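Two hands, one harness, no robot: a talk with Britta Eichhorn

2024-07-03

I've been meaning to write about hand-held gripper kits for a while, mostly because readers keep emailing me to ask which one to get. So when Rindoson offered me an afternoon with their paired kit and the woman who runs customer training for it, I said yes before I'd even looked at my calendar.

Britta Eichhorn talks fast and draws on things. By the time I'd put my bag down she had already sketched the inside of the finger linkage on the back of my printed questions (which I then couldn't read, so we winged it).

I started with the obvious one. Why would a lab buy a set of grippers that aren't attached to an arm?

"Time," she said. "You want someone doing the task the way they'd do it at home, at normal speed, with both hands. Put them on a teleop rig and they slow way down. They get careful. Then your robot learns to be careful and slow too."

The kit is a pair of grippers, a head strap with a camera, a harness for the cabling, and a set of marker cubes. A single gripper without the harness is $750, the full pair is $1485, and yes, I asked whether that includes the software. It does, for one workstation. Extra seats cost more, and Britta was pretty open about customers grumbling over that. 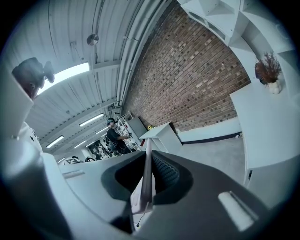 What I really wanted to know about was the weight, since the Makico set I reviewed last year gave me sore wrists by lunch. Rindoson's pair felt better to me, mainly in the way the housing sits over the hand, but I only had them on for short stretches. Britta didn't oversell it.

"You still need breaks," she told me. "We tell people to stop every half hour and shake their arms out. They don't listen! Then they write to us about their forearms."

She also thinks the first session is always a throwaway. New operators squeeze too hard, they turn their wrists so the markers face the floor, and they forget that the head camera only sees where they're looking. Her trick is to have them spend the first few minutes moving light stuff from one surface to another, nothing clever, and then watch their own recording before going any further.

We got onto the markers next. I'd assumed the cubes were a stopgap that would vanish in the next version, and I said so, maybe a little smugly. Britta laughed at me.

"Everybody asks when we're getting rid of the cubes. I like the cubes. If tracking goes bad, I can look at the video and see why. A face is covered, or there's glare on it, or somebody put a sticker on it – that one was a real ticket."
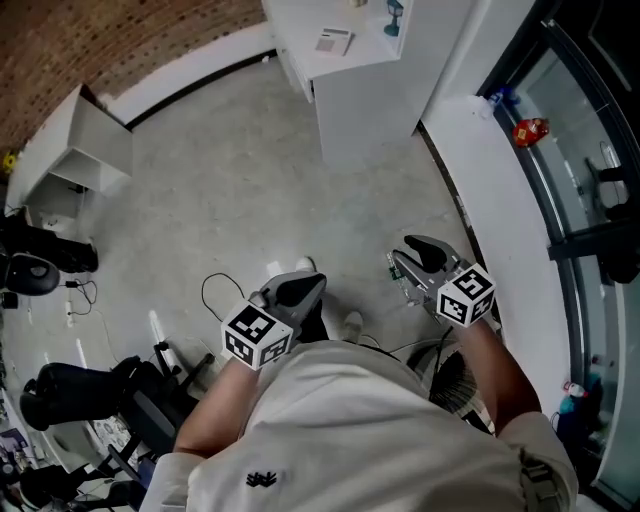 Setup was where I had my complaints. The manual assumes you already know how to calibrate a multi-camera rig, and the page on syncing clocks is two paragraphs and a diagram I never did understand. I told her it took me 3 tries to get a clean calibration. She winced and wrote that down, on my questions again.

A new manual is due in August, she said, along with a calibration routine that talks you through each pose out loud. I'd have loved that. Trovura's kit has had something like it since launch, and for a beginner it makes a big difference, even if I find the Trovura fingers too stubby for anything with a handle.

How much data does a person get out of a day? I was expecting a sales number. She gave me one from a customer called Bansal, who train kitchen helpers for care homes.

"Their best operator did 153 usable takes in a day. Please don't print that as a promise. She'd been at it for weeks and she knew the task in her sleep. Your first day, be happy with a couple dozen and go home."

(I'm printing it, but not as a promise.)

The other thing I liked is that the finger pads come off with one screw. Pads wear out, and on some kits replacing them means mailing the whole unit back. Britta swapped a set while telling me a long story about a trade show and a missing suitcase, and she was done well before the suitcase turned up.

My last question was what she'd change if the budget were hers. She went quiet for the first time all afternoon.

"The cables," she said finally. "I want fewer cables. I've wanted fewer cables since the day I started."

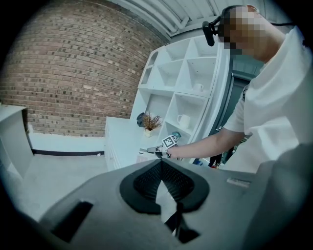

Should you buy it?

If you've got one person and one simple task, get the single gripper and see how you like the work. The pair makes sense once you're recording anything two-handed, and I'd pick it over the Makico for comfort alone. If you've never calibrated a camera in your life, I'd hold off until the new manual is out, or ask Rindoson for a training session and hope you get Britta. Bring spare paper.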